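I've set up the Vultska number board more times than I can remember, first for my own two and then for a Zelitz playgroup, so the steps you're getting are the ones I really use and not the ones on the folded sheet in the box. (That sheet is fine! It's just tiny.) This is the part on putting the board out, lifting tiles and getting everything back in. Cleaning and spare parts have their own section.

## 3. Setting up the number board

### 3.1 Before you start

Pick a flat table in a pale color if you have one. The tiles are cream and the numerals are bright, and I find kids look at the numbers more when there isn't a busy tablecloth fighting for attention. Lay the board down flat with the 1 at the top left.

The numerals live in two rows, 1 to 5 on top and 6 to 10 farther down. Under each numeral is its picture or counting tile. So the little red car goes under the 1, and it carries on that way.

> **Note:** If the board rocks, feel underneath for a crumb before you blame the table. It's nearly always a crumb.

### 3.2 Lifting the first tile

1. Start with a tile on the right-hand side. I like the 5, because it sits at the end of its row and there's only one numeral beside it to knock.
2. Put one fingertip on the tile next door to hold it still.
3. Catch the edge of your tile with a nail and tip it up. Don't pry with a butter knife. I did that once and I can still see the dent.
4. Set the tile down on the table, face up, a little way off from the board.
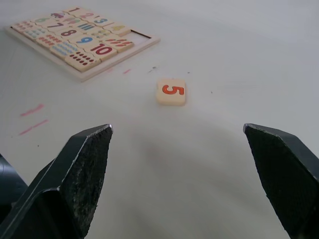 My daughter turned the 5 every which way for a week before she'd put it in, and I kept straightening it for her until I gave up. Should I have left it alone? – Druvora

Leave it alone, is my advice. Turning the tile is half the work for a small child, and you'll notice that a square tile goes into a square space any way around, so the board won't correct them. They have to look at the numeral and match it to the ones beside it. If it goes in sideways, I wait, and then I ask what the other numbers are doing.

### 3.3 Checking the full board

Do this once before every session. It takes less time than pouring a coffee, and it saves you from crawling under the couch at 5 p.m. looking for a 9 that was never in the box to begin with.

1. Run a finger along the top row and say the numbers out loud, 1 to 5.
2. Do the same for 6 to 10.
3. Go back over the picture tiles and see that each one matches its numeral.
4. Press down any tile that's riding high.

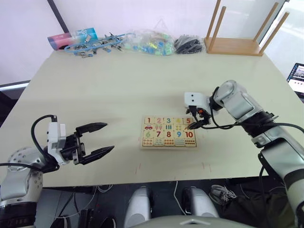

If a tile is riding high and won't press down, take it out and look in the space under it. Play dough is the usual trouble at our place. Scrape it out with a wooden toothpick, wipe, and let the board air for a bit before you try again.

> **Caution:** The tiles are small. Keep them away from any child who still puts things in their mouth, and count them back in yourself at the end.

### 3.4 The two-tile game

Once one missing tile is too easy (you'll know, they get that bored look), move up to two. Neighbors work best, so I take the 4 and the 5.

1. Lift the 5 first, then the 4. Going in that order gives you a free edge to work with.
2. Put both tiles to the right of the board, one above the other, with room between them.
3. Leave the picture tiles where they are. They're the clue!
4. Ask which number comes after 3, and let the child reach for it.
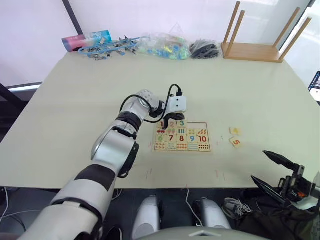 Don't be in a hurry to take out more than two. I've tried it with a whole row gone, and it turned into a tile-stacking afternoon, which was fun but had nothing to do with numbers. When two feels solid, swap in a different pair, like 7 and 8, and go from there. After that you can mix a numeral with a picture tile, which is a good bit harder than it sounds.

### 3.5 Putting it away

1. Sweep any specks off the table with the side of your hand so they don't travel into the tray.
2. Fill the gaps from left to right.
3. Slide the board into its Barta sleeve, closed end first, and store it flat.

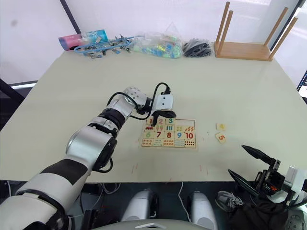
*Fig. 4. Number board with two spaces open at the end of the top row.*

> **Note:** If you stand the board on its side on a shelf, the tiles will end up in the bottom of the sleeve. Ask me how I know.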